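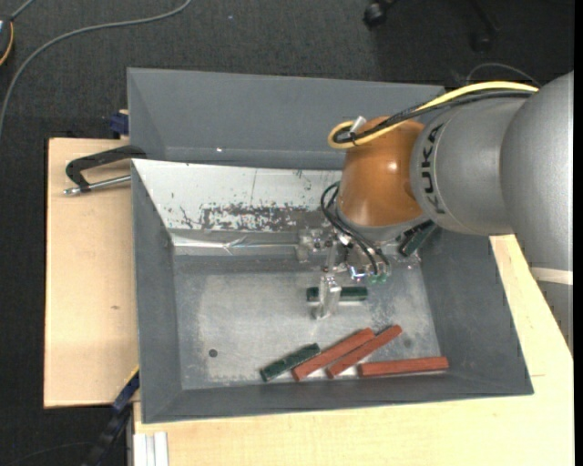
*Fig. 2 – KUKA arm over the pick bin, green and red bars loaded.*

## 4. Recording pick episodes

Draft, Oct 29, 2023. Questions to Jyoti Mathur.

One episode = one bar, picked and lifted clear. Target per session is 100 episodes. Stop at 70 if the bars start getting scratched up, swap the set, carry on.

1. Check the clamps on the bins. Hand tight plus a quarter turn. Bin must not slide when you push it.
2. Look over the yellow cable and the black bundle up to the wrist. Loop has to be free through the full wrist turn – jog joint 6 both ways, slow speed.
3. Load the bars. Drop them in from the front, mixed colors, don't arange them. Crossed bars and bars against the walls are good, we want those.
4. Start the Druvham recorder. Wait for the green status line before touching the pendant.
5. Enter the target color, then your initials.
6. Drive the gripper down over the bar. Close. Lift straight up until the finger clears the bin wall.
7. Mark the episode: `ok`, `slip` or `abort`. Keep the slips! Training uses them.
8. Put the bar back, any pose. Next.

**CAUTION:** No hands in the bin with drives on. Enabling switch released, pendant parked, then reach in. Every time.

**CAUTION:** Don't drag the finger along the bin floor. If it touches, back off 2 mm and mark `abort`.

> Note: after every 33 episodes, tip all the bars out and reload. Otherwise the poses get too alike – see Rosimeire's comments on the January set.

> Note: second bin at the rear is for the transfer task (section 6). Leave it out of these episodes.

### 4.1 If the recorder drops out

- Status line red: stop the arm, save, restart the recorder. Not the controller.
- Last episode missing from the list – redo it, same color.
- Timestamps off by more then one frame: note the episode number in the log and tell Thaís Bittencourt before upload.

Upload goes to the Jurkska folder, one subfolder per operator.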